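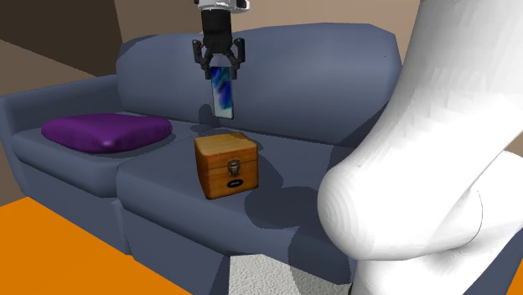 Imke Weidemann

Chapter 4
The Coach's Notebook: Planning a Season

If you have ever stood on a touchline in the rain, watching a team that looked brilliant in the first month fall apart in the third, you already know why this chapter exists. Matches get the attention, but seasons are built in the gaps between them, on the training ground and in a notebook with a lot of crossing out. I love this part of coaching. Give me a blank calendar and a list of fixtures and I am happy for an evening!

In Chapter 3 we looked at the single training session: how long it should last, how to warm up, and how to leave players wanting a bit more. Now we stretch the same ideas over a whole year. By the end of the chapter you should be able to take a fixture list for any amateur or semi-professional soccer club and turn it into a plan that a real group of players could follow.

Key words in this chapter: preseason, load, taper, rotation, block, recovery day, squad depth.

4.1 Why plan at all?

Plenty of good coaches have worked from one match to the next. They lose on the weekend, they see that the defending at corners was poor, and they spend the next week on corners. It feels right, and sometimes it works. The trouble is that the team ends up being trained by its last opponent. A side that beat you with long passes has no idea what your players need most, and yet it has just written your training program.

A season plan gives you something to hold on to. It tells you when the hard running happens and when it stops, which weeks are for learning something new, and which are only for staying fresh. You will still change it, and change it often (mine are unreadable by winter), but you will be changing something that has a shape.

4.2 The Givholm season

We will follow one club through most of this chapter, so let me introduce it. Givholm is a small club with one senior team, two training nights a week, and a pitch that drains badly at the north end. When Zoi Tsakiris took over as head coach she had 31 league matches ahead of her, a cup competition on top, and a squad in which nearly everyone had a day job or was studying.

Her first move was to write down every fixture on one long strip of paper and tape it along the wall of the changing room. Then she marked the crowded stretches in red. The worst of them came in December, when Givholm had to play 4 away matches in a row, one of them at Jindlow, which meant a long bus ride on a working night.

Look at what she did next, because it is the heart of this chapter. She started from that red stretch and worked backward. If the legs had to be fresh going into December, the heaviest training had to be finished well before it. If she wanted to rest her older midfielders on the Jindlow trip, the younger ones needed proper minutes earlier in the fall, in matches that mattered, so they wouldn't be thrown in cold. Her assistant, Akash Prajapati, called this "reading the calendar from right to left," and I have borrowed the phrase ever since.

4.3 Blocks

A block is a run of weeks with one main purpose. Zoi divided her season into 4 of them.

Preseason block. Building fitness, getting to know new players, trying out shapes in friendly matches where the score is of no great interest.

Opening block. Fewer new ideas, more repetition. Players learn their jobs until they can do them tired.

Crowded block. Short sessions, plenty of sleep, rotation from match to match. Almost no hard running, as the matches supply it.

Closing block. A brief return to harder work, then a taper into the last fixtures.

Your own club may need three blocks, or six. A school team with a long winter break will look very different from a club like Jollau, whose league plays straight through. What matters is that everybody in the building can say which block they are in and what it is for. Ask a substitute goalkeeper. If she knows, the plan has reached the players.

4.4 Measuring load with a pencil

You don't need vests or satellites to follow how hard a team is working. The simplest method I know asks each player, after each session, to score the effort from one to ten. Multiply that score by the length of the session in minutes and you have a number for the day. A 50-minute session scored at six gives 300. Add up the days and you have the week.

One of Zoi's fullbacks, Omprakash Tripathi, usually came out somewhere near 1,000 for a normal week. When his total climbed well past that for two weeks running, she cut his next session short and watched how he moved in the warm-up. The number started the conversation, and her eyes and his honest answers did the rest.

Before you read on

Take the fixture list of a team you know well. Write it out on one strip of paper, mark the crowded stretch, and decide where the heaviest training should end. Keep the strip, as you will need it again in Section 4.5, where we begin filling in the preseason week by week.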